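Inicio | Proyectos | Sala de prensa | Contacto

NOTA DE PRENSA
Miércoles, 24 de diciembre de 2025

Ilier presenta la solicitud para rehabilitar la antigua hilandería de Stinddale

La promotora Ilier ha registrado esta semana la solicitud de licencia para convertir en viviendas la antigua hilandería Aaltonen, en la ribera norte de Stinddale. El proyecto prevé 103 viviendas de uno, dos y tres dormitorios, de las que 50 se destinarán a alquiler a precio limitado.

El edificio principal se conserva, con su fachada de ladrillo y la chimenea. Las naves traseras, añadidas más tarde y con la cubierta en mal estado, se demolerán para abrir un paso peatonal entre la calle Duvum y el río.

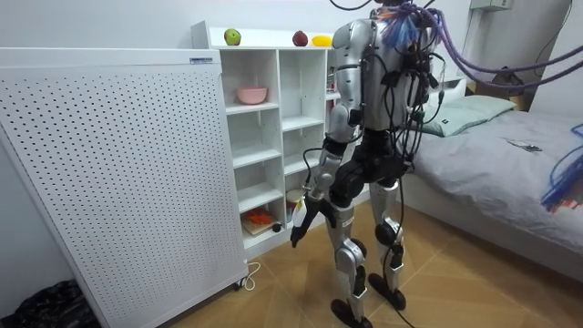 Los dormitorios más pequeños se han replanteado tras la consulta pública de junio, en la que se recibieron 478 respuestas. Muchos vecinos pidieron más espacio de almacenamiento y menos plazas de aparcamiento en superficie. La propuesta actual incluye trasteros en planta baja y traslada casi todas las plazas al sótano – queda pendiente el informe sobre el nivel freático.

«Hemos cambiado la entrada de vehículos y hemos bajado una altura el bloque del este, que era lo que más preocupaba en la calle Duvum», explica Irja Rautiainen, directora del proyecto en Ilier. «El tráfico durante las obras sigue sin resolverse del todo y lo trataremos con el ayuntamiento».

La promotora calcula que la obra dará trabajo a unas 200 personas. Si se concede la licencia, los trabajos empezarán por el saneamiento del suelo y la retirada de las naves.

Los planos pueden consultarse en la biblioteca de Stinddale, en horario de apertura. Las alegaciones se presentan por escrito en el registro municipal.

© 2025 Ilier. Todos los derechos reservados | Contacto de prensa | Volver arriba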